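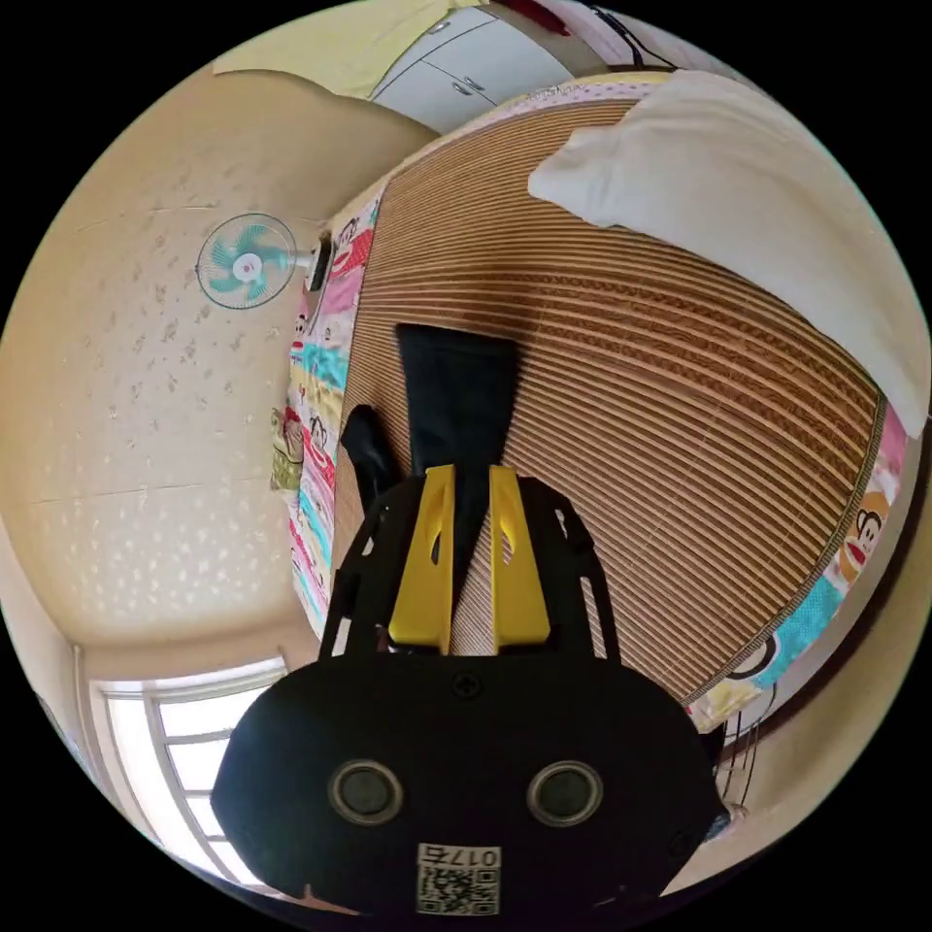 How few clothes for six days, Evstead to Cowie?

Sheyla Chávez
Doing the Evstead to Cowie walk end of March, six days, inns mostly and one night in the old shooting lodge. Never done more than a weekend before. Bag is 30 litres and I keep filling it with clothes then there's no room for food. Currently got three base layers, two pairs trousers, shorts (??), fleece, thin down jacket, waterproofs, five pairs socks, something decent for evenings. Too much? Partner says too much. Partner is also not coming so doesn't get a vote.

Niall MacRitchie
Too much. Two base layers, one pair trousers, waterproofs. Bin the shorts, it's March. Wear one, wash one, that's the whole system.
Fleece OR down, you don't need both below the tops and you're only over 2000 feet on the third day.

Sheyla Chávez
One pair of trousers though. What if they get soaked. I can't sit in a pub in waterproof trousers and nothing else

Niall MacRitchie
You can if you keep your legs crossed.
No, take leggings. Sleep in them, pub in them, wash the trousers. They weigh nothing.

Orsolya Pálfi
Disagree with Niall on fleece or down. Did it two springs ago and it rained four days out of six. Down is lovely when it's dry and a wet flannel when it isn't. I walked in the fleece every single day and put the down on in the evening. If you must drop one drop the down, and don't drop the fleece whatever anyone tells you. 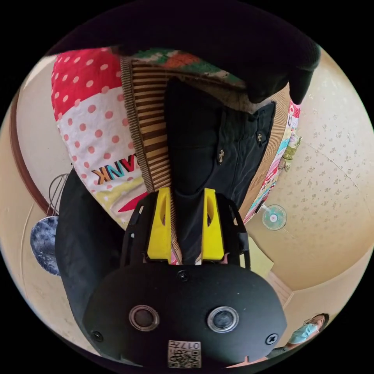

Also the lodge has no heating upstairs. It was put up in 1893 and I don't think they've touched the windows since. Downstairs there's a stove, but by ten o'clock everybody is sat on top of it and the bedrooms are perishing. Take a hat for bed. Socks for bed too, a pair you NEVER walk in. So for me that's three pairs: two for walking, one for sleeping.

Niall MacRitchie
Three pairs is fair. Five is a stall.

Sheyla Chávez
Ha ok. Shorts gone. Third base layer wobbling. What about washing things, do they dry overnight? At home a wool top takes about a week on the airer.

Morag Ogilvie
Towel trick. Wring it by hand, lay it flat on a towel, roll the two up together like a swiss roll, kneel on it. Unroll, hang it up. Mine's dry by breakfast unless the room is really cold. In the lodge, don't bother, you'll be putting on a wet top at seven in the morning and crying.
For soap I use Steritz, the little solid bar. Does clothes, hair, me. Smells a bit like a dentist's but it rinses out fast even in cold water. One bar did me and my sister the whole way with half of it left over.

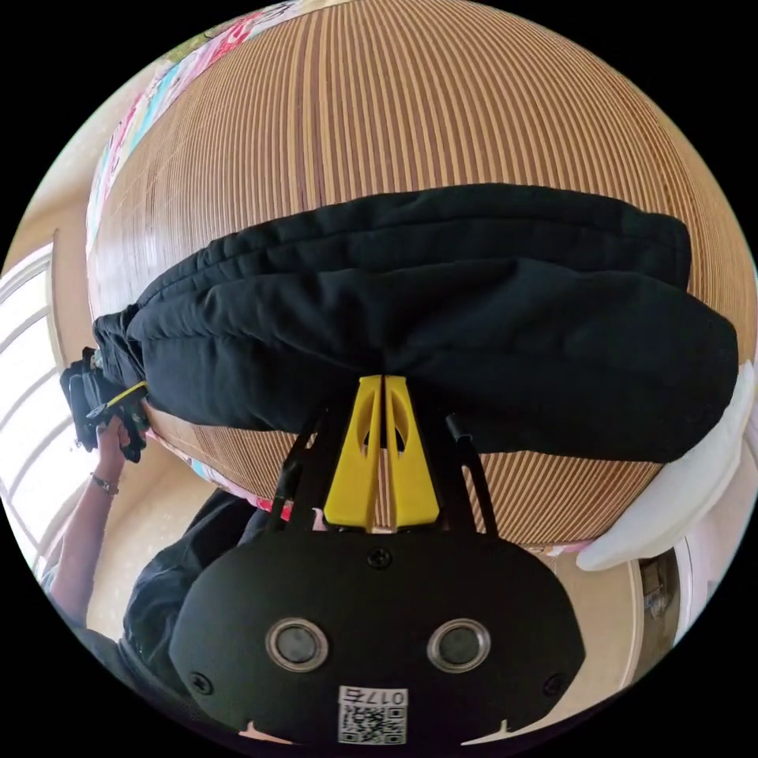 Murdo Kinnear
All very well if you've a towel big enough. The two inns past the ford give you something the size of a tea cloth. I gave up washing tops years ago and just air them out the window. Wool doesn't smell till day four and by then you're nearly in Cowie and who's smelling you.

Morag Ogilvie
The people at the next table, Murdo.

Murdo Kinnear
They've walked it as well. They smell the same.
Serious point, Sheyla — weigh the lot. Kitchen scales, write it down. I was dead sure my waterproof was light, old Breretti thing, had it for ever. 1020 grams. For a jacket! Replaced it and that was more saved than all my fussing about with spoons. People go on about socks and then carry a coat like a wet dog.

Niall MacRitchie
Old Brerettis keep the rain out mind. I'd sooner carry the weight than get one of these crisp packet jackets that leaks at the shoulder by lunchtime.

Murdo Kinnear
Mine stopped keeping it out in the first hour. Maybe yours is a better year.

Orsolya Pálfi
On packing it. Don't roll everything, people always say roll. Rolling is fine in a suitcase, in a rucksack you get gaps all down the sides. I stuff soft things loose into a liner bag and push them into the corners, evening clothes at the very bottom and fleece last so it's on top when you stop for lunch.
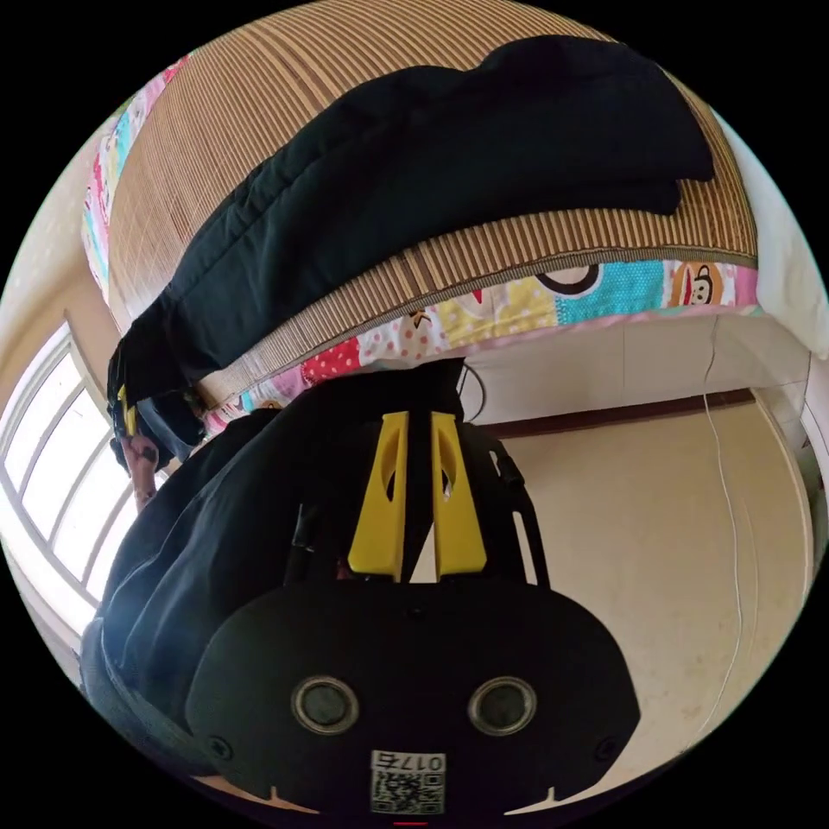
Waterproofs don't go in the liner at all. Outside pocket or right under the lid. You'll want them in a hurry and you don't want to be digging past your pyjamas in a gale, and then when they come off they're sopping and you can't put them back in with the dry stuff. Food in its own bag. Had a bananna go everywhere once.

Sheyla Chávez
Right. Been through it again and this is where I am:

2 base layers
1 trousers, 1 leggings
fleece
down (staying, sorry Niall, I feel the cold)
waterproofs
3 socks, one for bed only
hat, gloves
1 clean top for evenings

Bag shuts with room for lunches. Scales tonight. Scared of the scales.
Anyone know if the shop at the ford opens that early in the year? Guidebook says yes, website says nothing.

Morag Ogilvie
It was shut when we went through. Bread and cheese from Evstead and carry it to be safe. And a second pair of gloves, definately, the first pair will get wet.

Niall MacRitchie
Shop opens from Easter as far as I know. Ring the inn, they'll tell you. Good list. Still one jacket too many.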